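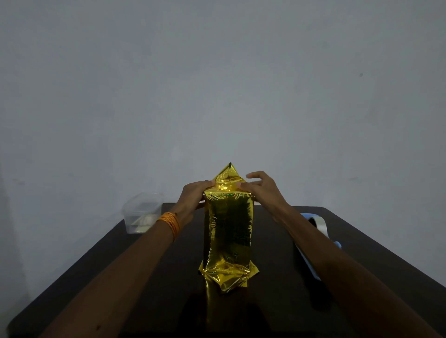
A tall parcel in gold foil paper, standing on a dark wooden table.

Storville Residents' Advice Service
Living beside a building site: household guidance

Residents of Brelutton Street and the adjoining lanes will be aware that construction of the Hamdy apartment building continues until June. The following advice has been prepared by Hauwa Uzor and Florêncio Moreira for households within 100 metres of the hoarding.

Windows and sills
Keep street-facing windows closed during site hours and air the home in the evening, when cutting and drilling have stopped. Wipe sills with a damp cloth. A dry duster lifts masonry dust back into the room and may scratch painted surfaces. Window tracks should be vacuumed with a narrow nozzle before any water is used, as wet dust sets hard in the corners.

Floors
Place one coarse mat outside the entrance and a second, washable mat inside it. Shake both outdoors. Grit is the chief cause of damage to old floorboards, and a soft broom should be used before mopping. Change the mop water as soon as it turns cloudy.

Shelves, pictures and glassware
Vibration from piling can move objects a little at a time. Heavy items are best kept on the lowest shelf. Small pads of museum putty will hold vases and ornaments in place; press each pad for a few seconds and test it gently. Framed pictures on outside walls should hang from two hooks.

Cracks in plaster
Hairline cracks are common in the older terraces and do not always result from nearby works. Draw a short pencil line across each end of the crack, write the month beside it and photograph it with a ruler held against the wall. Do not fill the crack until it has been recorded. Any crack wide enough to admit a coin should be reported – as should any door that begins to stick.

Noise
Heavy lined curtains reduce the sharper sounds but have little effect on low ones. Self-adhesive foam strip around a loose sash is inexpensive and can be removed later. Clean the timber first, and leave at least one window in each room able to open.

Reporting a concern
Reports concerning dust, noise or damage may be left at the Surnach Hall desk, Room 121, on Monday from 10 am. Please ask for Lensa Admasu and bring any photographs, marked with your house number.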